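How to set your foot stretcher before a race

Quick one, written between outings. Most bad catches I see in the club singles are a footplate in the wrong hole. Takes five minutes to fix, do it on the dock and not at the start line.

You need: a 10mm wrench, tape, a marker. Somebody to hold the boat.

1. Sit at the finish, blades squared and buried. Handles should just brush the bottom of your ribs. Thumbs miss the body? You're too far to the stern, so move the plate toward the bow and try again.

2. Come up to the catch. Shins vertical, no further. If the wheels hit the front stops, stop and start over with step 1.

3. Heel height. Start low – one hole down from where you think. Stiff ankles need lower heels, simple as that.
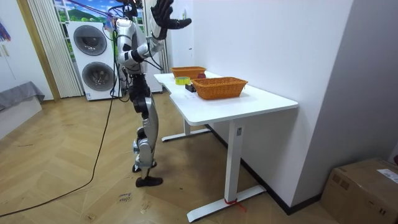

Knees slightly bent, one foot a little forward.

4. Tighten evenly. Left, right, middle. Hand tight first, then the wrench, a quarter turn. Don't crank it, the tracks on our old Ruddock are stripped becuase people did.

5. Check the heel ties. Heels should lift 50 mm and no more. Pull hard on both shoes. This one is a rule, boats get sent back for it.

6. Row 1,000 easy, then 13 strokes at race rate. Something feels off, move one hole only. Then row it again.

7. Mark the hole with tape and write your initals on it. Ulla Magnusson and I share a single at Flekley and our marks are three holes apart, so check before you push off.

Shoes too big? Thick socks work for a day. Longer than that, get the right size.

Rigger height is another page, will get to it in December.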